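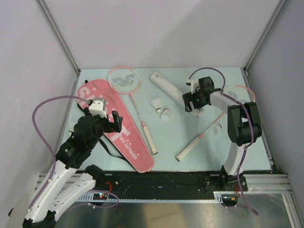

第4章 双臂工作站的安装、布线与日常维护

本章讨论桌面式双臂工作站的机械安装、线缆管理、零位校准和周期性检查。前三章已经说明了关节坐标系、夹爪开度的表示方法以及控制程序的启动顺序，本章不再重复。读者应能独立完成一台工作站从空框架到可交付状态的全部工作，并能在出现常见故障时判断故障位于机械、电气还是软件一侧。

书中的示例工作站沿用Poscombe实训室的配置：型材框架，三面围板，浅色台面，两条机械臂安装在台面前沿的横梁上，左右各一。控制板固定在各自的臂座下方。其他布局（例如吊装或对向安装）的差别见本章末的附表。

4.1 安装基准

横梁是整台工作站的机械基准。两条臂的底座、台面前沿和侧导轨的位置都由横梁推出，因此横梁必须最先调平、最后复查。调平时松开两端角码，用水平仪在横梁左、中、右三处测量，读数一致后再按对角顺序拧紧。围板不承力，不得用围板校正框架的歪斜。

底座安装步骤如下。

（1）清理横梁上表面，去除旧螺纹胶和金属屑。表面划痕不影响使用，凸起的毛刺必须锉平。
（2）放置底座，四颗螺钉全部带入后再逐颗拧紧。
（3）用手缓慢转动底座关节，全行程内不得有卡滞或异响。
（4）在底座与横梁的接缝处画一道标记线。日后标记线错位，即表示底座发生过移动，须重新校准。

两臂的间距决定公共工作区的大小。间距过小，肘部在交叉动作中容易相碰；间距过大，台面中央靠后的位置两臂都难以到达。示例工作站取64厘米，安装后由控制程序中的同名参数记录，二者必须一致。

4.2 线缆

腕部线缆是这类工作站中损坏最多的零件。线缆从腕部模块引出后，应先留出一段自由弧，再沿连杆外侧下行，用扎带固定。自由弧的长度以腕关节转到两侧极限时线缆均不绷紧为准，过长则会扫到台面上的物品，或落入夹爪的运动范围。

扎带只固定在连杆上，不得跨越关节。每次扎紧后留约4毫米的余量，线缆在扎带内应能轻微滑动。剪口朝外的扎带尾端会割伤相邻的线，剪平后转到连杆背面。

臂座下方的控制板及其电源线暴露在外，检修方便，但也容易被工具碰到。在该区域作业前必须断电，并等待板上指示灯全部熄灭。指示灯仍亮时拔插接头，可能使总线上的舵机地址丢失，恢复方法见4.6节。多余的线缆盘成松圈，挂在框架一侧，不得压在控制板上。

4.3 零位校准

更换关节电机、重装底座或发生碰撞之后，必须重新校准零位。校准使用Jomula校准程序，左右臂分别进行，不可同时进行。

将机械臂摆到校准姿态，插入定位销，在程序中逐个写入关节零位，然后拔出定位销，令机械臂回到待机姿态，再返回校准姿态。如此往复10次，每次用塞尺检查销孔对齐情况。任意一次偏差超出允许值，即判为不合格，应先检查关节紧固件，再重新写入。反复写入零位而不查紧固件，是初学者最常见的错误，其结果是偏差暂时消失，数小时后重新出现。

4.4 夹爪检查

夹爪的检查分为空载和带载两部分。空载时记录全开和全闭的位置读数，与出厂记录比较。带载时应选用形状和刚度差别较大的物品：硬质圆筒用于检查两指是否平行，细杆用于检查指尖对中，软质包袋用于检查夹持力下限，羽毛球一类易变形的物品用于检查闭合速度。每种物品夹取20次，记录滑脱次数和滑脱时的指位。

台面物品的摆放应覆盖左臂区、右臂区和公共区。仅在单侧测试的夹爪，不能视为通过检查。

4.5 检查周期

每班开机前：目视检查线缆、扎带和底座标记线，手动转动各关节。
每周：复查底座螺钉和腕部模块螺钉，清洁指面。
每月：执行4.3节的往复检查，备份参数文件。
发生碰撞后：立即停机，执行以上全部项目。

检查结果填入工作站记录表。表中“处理”一栏应写明更换的零件和拧动过的螺钉位置，只写“已修复”的记录无效。

4.6节起按故障现象分类叙述。阅读之前，请先准备好本机的参数文件和最近一次校准记录。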